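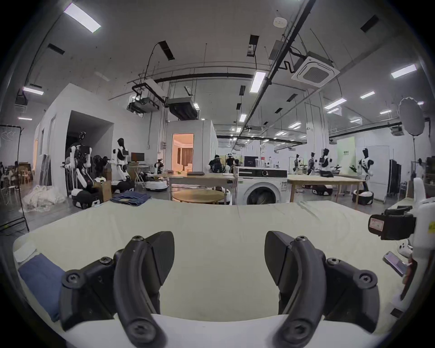 **What does Cullel do?**

We run comparison trials of grippers, arms, cameras and controllers, and we publish the results to the client who ordered them.

## About Cullel

Cullel is an independent test lab for robot hardware. Manufacturers send us parts before release. Integrators send us parts they are about to buy in quantity. Both get the same procedure and the same report format.

Our main subject at present is the two-finger gripper, in hand-held and arm-mounted versions, used on fabric and household items. Cloth is a hard test. It folds under the fingertip, slides out of a wide pad and hides its own edges from the camera. A gripper that scores well on boxes can score badly on a trouser leg.

## How we test

A standard gripper trial is 200 grasps per unit, split between 2 operators. Each grasp is logged as held, slipped or missed. Units are compared on the same surface with the same garments, and the order of units is changed between blocks.

We record:

- finger opening at contact and at hold
- pad wear, checked before and after each block
- camera view of the fingertips at full close
- controller dropouts and reconnect time

Fingers are not replaced during a trial unless they fail. Replacement is noted in the report, with the grasp number.
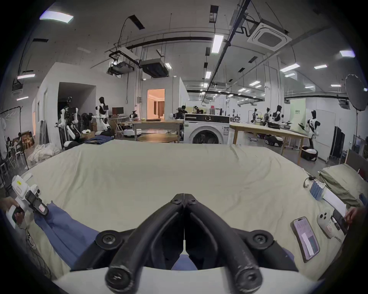 *Hand-held grippers at the bed station, with a blue garment on the sheet.*

## Recent work

The Furnlow series compared curved and straight fingers on denim. The curved set held 94 percent of grasps on a single layer. The straight set did better on folded edges, and the report gives both tables without a combined score.

The Whitelaw series covers wrist cameras and is still open. Mount angle has had more effect than resolution so far. A second round with a lower mount is scheduled for August.

Skolanska is our in-house logging software. It puts gripper, camera and controller data on one clock. Clients receive the raw logs along with the report.

## Sending hardware

We accept units up to some 195 mm in overall finger span. Include mounting screws, the firmware version and any calibration file. Two identical units are preferred. Hardware is returned in the condition it reached at the end of the trial, and worn pads are bagged separately.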